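Summer Day Out to Flurnier: What to Know Before You Sign Up

Sign-up is open for the July day out to Flurnier, the lakeside park we visited for the first time last year. The trip is run together with Festoreo and is meant for adults and teenagers with disabilities, along with family members or personal assistants. Children under 14 are welcome if a parent or guardian travels with them.

We go on a Monday again. The park is quieter then, and the lines for the boats and the miniature railway are short. Last year we went on a weekend and several people spent much of the afternoon waiting in the sun.

Getting there

Two buses have been booked from Vrabec, both with lifts. Each has room for wheelchairs at the back, and the seats in the first rows are kept for people who cannot manage the aisle. Please write on the form whether you stay in your chair during the ride or transfer to a seat. The driver has to set up the floor rails the evening before, and changes on the morning of the trip are hard to make.

Boarding starts at 8:15 a.m. and the buses leave at 9. There is one stop on the way, at a service area with an accessible restroom. We expect to be back in Vrabec by 7 p.m.

If you would rather drive, the park has reserved parking spaces by the east gate. Bring your permit. The main gate looks closer on the map, but the path from there is gravel and slopes down toward the water.

At the park

The lake path is paved all the way to the boathouse. One of the boats has a ramp and takes wheelchairs, and it goes out every half hour until 4 p.m. Power chairs can board too, but the crew asks that they be switched off once in place. The miniature railway has one adapted car. The swimming area has a pool lift, and you need to book a time for it when you register.

The climbing garden is closed this summer for repairs. The petting farm has moved to the far side of the playground and now has a wider entrance.

A changing room with an adult-size bench and a ceiling hoist is next to the first aid station. You will need to bring your own sling. The key is at the ticket office, and Lenka Malý will have a second one all day.

For anyone who finds crowds and noise tiring, we have the small pavilion behind the rose beds to ourselves from 11 until the buses leave. It has shade, tables and a door that closes. You can go in and out as you like.

Lunch

Lunch is included and will be served in the garden restaurant at 12. The choices are chicken with rice, vegetable pasta or a cold plate. Soft and pureed meals are possible if you ask for them on the form. Please list allergies even if you told us last year, as the kitchen is under new management. You may also bring your own food and eat it in the pavilion.

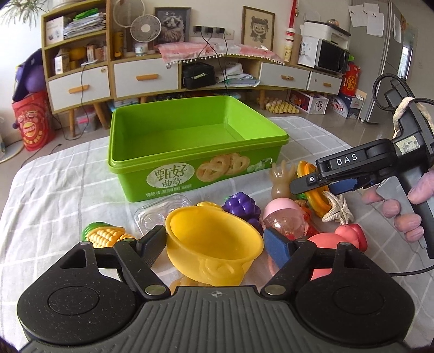
Cost and registration

The price covers the bus, entry, lunch and one boat ride. One assistant per participant travels free. People who come by car pay the park directly and only owe us for lunch. If the cost is a problem, call the office and ask about the Flesico fund, which paid part of the fare for several families last summer. The request is one page long and stays between you and the office.

Forms are at the front desk and can be mailed on request. We can also fill one out with you over the phone. Places on the buses are given in the order the forms come in, and wheelchair places went first last time. If you have to cancel, let us know as soon as you can so the place can go to someone on the waiting list.

Bring a hat, sunscreen, any medication you need during the day and, for power chair users, your charger. There are outlets in the pavilion.

Questions about the buses or the form go to Natália Kováčik at the office, weekdays until 2 p.m. For questions about personal care during the day, ask for Lenka Malý.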